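# Hand gripper upkeep: questions I keep getting

Last updated 13 Jul 2018 by Karthik Mridha

I look after the Trandus hand grippers, and most of my email is the same handful of questions about finger pads, tape and bushings. So I wrote the answers down. If yours is missing, write to me and I'll add it (I'm slow, but I do get to it!).

### How often should I change the tape on the pads?

I go by cycles. I look at the pads every 200 grasps and swap the tape by 300, sooner if it's starting to lift. The longest I ever let a pair go was 414, on a job that was all cardboard tubes, and by then the left pad was letting things slide right out. Soft items are easy on the tape. Anything with a mold seam or a printed label is murder on it.

### How do I know it's worn out?

Open the fingers all the way, hold the gripper over a plain table with decent light, and look at the inside faces. You want to see one even, dark surface on each. Pale streaks or patches mean the covering is scuffed or there's old glue showing, and you should plan on a change. Then check the bottom edges. That's where my tape always lets go first, and once there's a loose end or a bit of fuzz hanging down it will catch on whatever you try to pick up next.

Don't just trim the fuzz with scissors and call it good. I did that for months.
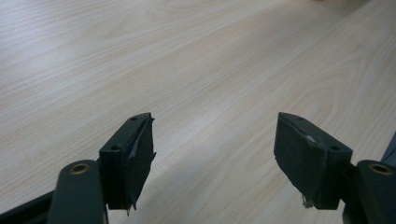

The two sides don't wear evenly, either. I lead with my left side when I reach for something, so that pad rubs along the object before the right one closes. Your habits may be the opposite of mine. Change both pads at the same time anyway, or you'll have one grippy side and one tired side and everything you pick up will twist a little.

### What do I need for a change?

- the foam tape from the Rutkowska kit (the thin one; the thick one stops the fingers from closing fully)
- a plastic scraper
- rubbing alcohol and a rag
- a sharp knife with a fresh blade
- the small screwdriver that lives in the lid, if nobody has walked off with it

### OK, walk me through it.

1. Take the gripper off the mount and set it down with the fingers open.
2. Peel the old tape from the top edge toward the tip. Go slow and more of the glue comes with it.
3. Scrape off what's left. Plastic scraper only, please! A metal blade leaves grooves in the pad, and the new tape will never sit flat over them.
4. Wipe with alcohol and let it dry. Go get a coffee.
5. Lay the new tape on and press it down from the middle out.
6. Trim flush with the edges. Don't wrap the extra around the tip, it peels in a day.
7. Close the fingers on a folded rag and leave it overnight if you can spare it.

### Can I take the pads off to do this?

Sure, and for a really gummy pair I do. Keep track of which pad is which and put them back on the same side. When you refit the screws, stop as soon as they feel snug. It's plastic, and it strips if you so much as look at it wrong. A stripped hole means a new pad block, and those come from Flitier, who take their time.

### Should I oil the bushings?

No! I know, they're brass-colored and round and they look like they want a drop of something. The oil creeps down the arm, gets under the tape, and then you're back at step two. Wipe them with a dry rag and leave them alone. If a finger feels stiff, the cause is usually grit in the linkage, and a soft brush gets it out.

### One finger is wobbling. Is that bad?

A tiny bit of play is normal. Hold the arm still with one hand and wiggle the pad with the other. If the pad moves and the arm doesn't, it's a screw, so snug it up. If the whole arm rocks on its bushing, set the gripper aside and send it to me. I replaced a batch of arms last October for exactly that, and I still have spares.

### Do I have to recalibrate after new tape?

Yes, and this is the one people skip. Fresh tape is thicker than squashed tape, so the closed position changes. Run the open/close routine in Namton and save the new values under the same gripper name. On my bench unit the whole routine takes 77 seconds. If the closed reading jumps around between tries, the tape is probably bubbled somewhere, so press it down again and rerun.

### Can I use ordinary double-sided tape in a pinch?

For one afternoon, fine. Put a note on the handle saying so, and take it off before you go home. It leaves an awful film, and I'm the one who gets to clean it.

### Where do I log the change?

In the binder by the bench: gripper number, the cycle count when you swapped, and which roll you used. Initials too, so I know who to ask about it.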